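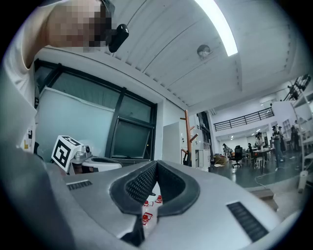
Third evening on the Hetum pose tracker and I think I finally get what it's doing wrong. Notes before I forget.

Short version – the timestamps. Cube marker pose and wrist video come in on different clocks, and the merge script (Zamska, the old one, not the rewrite) just pairs nearest frames and shrugs. Slow moves, fine. Fast wrist flick, the tool pose lags by about 27 ms and the policy learns to close late. Obvious now. Was not obvious at 2am.

What I tried first, all wrong:

Recalibrating the fisheye. Twice. Reprojection error hardly moved.
Bigger smoothing window on the marker pose. Made the plots pretty and the lag worse, of course.
Blaming the window. Backlight does wash out the black squares a bit, so I dropped exposure, and got a few more detections out of it. Keeping that. Not the bug though.

Then I plotted gripper speed against pose error and there it was, a straight line. Felt dumb. Went and got a sandwhich.

Fix is boring: cross-correlate angular velocity from both streams, take the peak, shift, then interpolate the rotations properly with slerp. 17 lines of Python. Offset gets estimated per episode, it drifts after every restart so don't hardcode it like I did the first time.

Reran the whole set overnight. 1,839 episodes in, 886 flagged by the old sync check – most of those look usable now, havent gone through them all. Retraining on Dukero tonight with the same seed so I can compare.

Still open: gaps when the marker turns away for too long. Right now I just cut the episode there – wasteful. IMU fill-in next, maybe. If the Zamska rewrite handles any of this already please tell me before I spend another week on it.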